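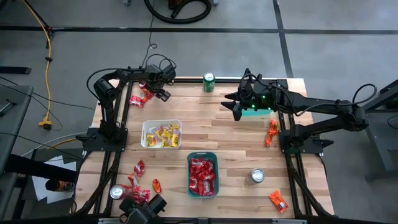 Light wooden tabletop with two red snack packets.

Nalten Worktop Oil: frequently asked questions
Last revised January 2020

What is it for?
Nalten is a hard-drying oil for bare indoor timber, including butcher-block tops, shelves and benches. It is not a varnish and leaves no thick film on the surface. Do not use it over paint, lacquer or wax.

How should the surface be prepared?
Sand along the grain, finishing with a fine paper. Remove the dust with a vacuum cleaner and then a barely damp cloth. Any old finish must come off completely.

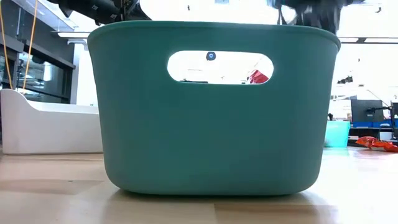 Leave the timber to dry before the first coat. Oil applied over damp wood can turn cloudy, and the only remedy is to sand back and start again.

How many coats are needed?
New timber needs 4 thin coats. Apply with a lint-free cloth, wait ten minutes, then wipe off all the excess. Oil left standing will go tacky — more oil will not cure this.

What sizes are sold?
Tins of 345 ml and one litre. The small tin is meant for upkeep. The old Zedton tin was withdrawn in December and its contents were the same as the present product.

When can the top be used?
Light use is possible the day after the final coat. Keep water off it for a full week. Allow longer in cold rooms.

Will it protect against heat?
Only in part. Items above 60 °C should stand on a trivet. White rings left by cups can often be removed by light sanding and one fresh coat.
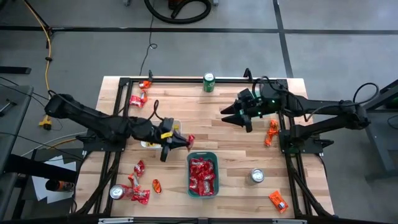
Oiled timber should be wiped with a cloth wrung out in plain water and dried at once. Scouring pads and bleach strip the finish. Wrapped sweets, such as the small red one here, and plastic bins may rest on a fully cured top, but lift bins when moving them, as grit under the base will scratch.

How should used cloths be thrown away?
Soak them in water and lay them flat outdoors to dry. Folded oily cloths can catch fire without a flame.

Where can I return unopened tins?
To the Gaete or Porkberg depot, within 56 days of purchase, with the receipt. Tinted oils mixed to order are excluded.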